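Hilo. Llevo desde enero recogiendo ejemplos para que un brazo de dos segmentos aprenda a moverse solo. Me preguntan en qué consiste el trabajo. Consiste en coger el brazo con la mano, moverlo, soltarlo y apuntar qué ha pasado. Luego otra vez.

El objetivo que nos puso Helmut Sperling fue de 200 demostraciones. Helmut lo dijo un lunes de esos que caen en cualquier día de la semana, con un café en la mano y mirando hacia otro lado.

Una demostración: agarro la punta, la llevo desde la postura de reposo hasta un punto marcado y la traigo de vuelta. El programa guarda los ángulos de las dos articulaciones y la corriente. Yo guardo el dolor de muñeca.

Las primeras salieron preciosas. Demasiado. Carola Nolte las dibujó todas juntas en una gráfica y parecía una sola línea gorda. «Has grabado lo mismo muchas veces», me dijo. Tenía razón y además lo dijo delante de gente.

El problema de copiar siempre el mismo gesto: el modelo se lo aprende de memoria y, en cuanto lo colocas un dedo más a la izquierda, se queda pensando. Pensando es un decir. Vibra.

Así que tocó variar. Empezar desde posturas raras, dudar a mitad de camino, pasarse y corregir. Descubrí que equivocarse a propósito cuesta mucho más que equivocarse.

Jenő Pintér equivocándose a propósito es un espectáculo, por cierto. Hace una especie de ese con el brazo, rectifica con mucha dignidad y anota «perturbación leve». Sus episodios son los mejores del conjunto y me da bastante rabia.

Inciso sobre el etiquetado. Teníamos tres etiquetas: bien, mal y dudoso. Al final de la primera tanda, «dudoso» era la categoría más querida del laboratorio. Marlene Brandes la ha suprimido.

Ahora hay cinco: llega, llega tarde, no llega, choca y «repetir». Repetir significa que alguien abrió la puerta, que sonó el teléfono o que yo estornudé con la mano en el segmento de arriba. El estornudo deja un pico muy bonito en la gráfica, para quien sepa apreciarlo.

Marlene quería conservar los choques. Hauke Fröhlich quería tirarlos. Discutieron una tarde entera en la sala de Görtz y ganó Marlene: se quedan, etiquetados, y el modelo los ve como lo que no hay que hacer. Hauke ha pedido que conste su desacuerdo. Consta.

Lo que más tiempo se come son los cables. Un cable que tira un poco cambia la corriente del motor, y el modelo, que es muy aplicado, aprende a compensar el cable. Cambias el cable de sitio y a empezar. Tengo episodios en los que se podría estudiar la vida interior de una brida.

Intentamos recogerlos con más cuidado y el brazo perdía recorrido. Los dejamos más sueltos – holgura generosa, escribió Carola en el cuaderno – y así siguen.

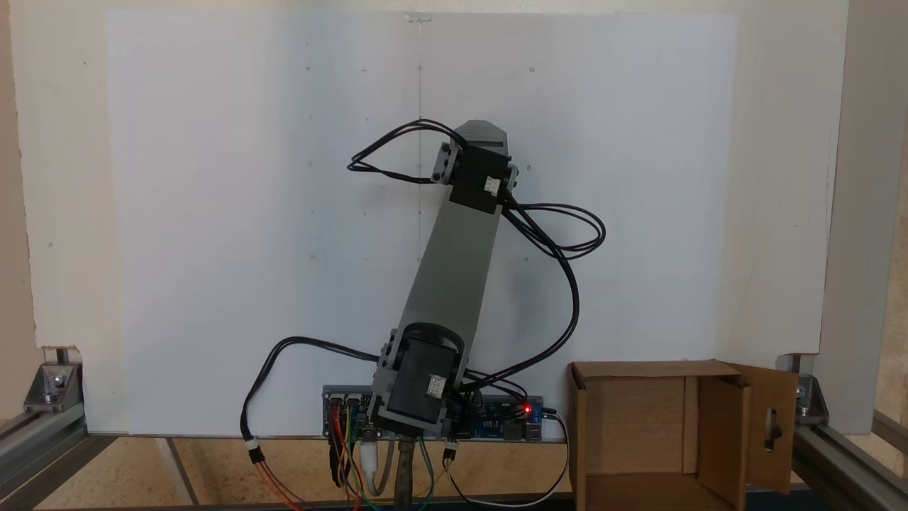

N.º 5
Con este número va el montaje en el boletín interno de Sarnstead. Dos servos, dos segmentos grises, la placa azul con su LED rojo encendido y más bucles de cable negro que articulaciones. La holgura generosa era esto.

El panel blanco de detrás, con sus puntitos y la raya a lápiz, es mi paisaje laboral desde hace meses. Hay quien tiene vistas al mar.

El boletín me pidió un pie de foto «cercano y con gancho». Mandé «Brazo de dos segmentos». Lo han publicado tal cual, supongo que por agotamiento.

Estado de la cuestión: hemos llegado a las 200. Helmut ha mirado la gráfica, ha asentido y ha preguntado cuánto costaría hacer otras 200 con un peso en la punta. Lo hemos llamado proyecto Brekitz para que parezca otra cosa.

Si alguien tiene un método decente para repartir las posturas iniciales sin acabar siempre en las que resultan cómodas para la mano derecha, que lo deje en respuestas. Jenő propone usar la izquierda. Empezamos mañana a las nueve.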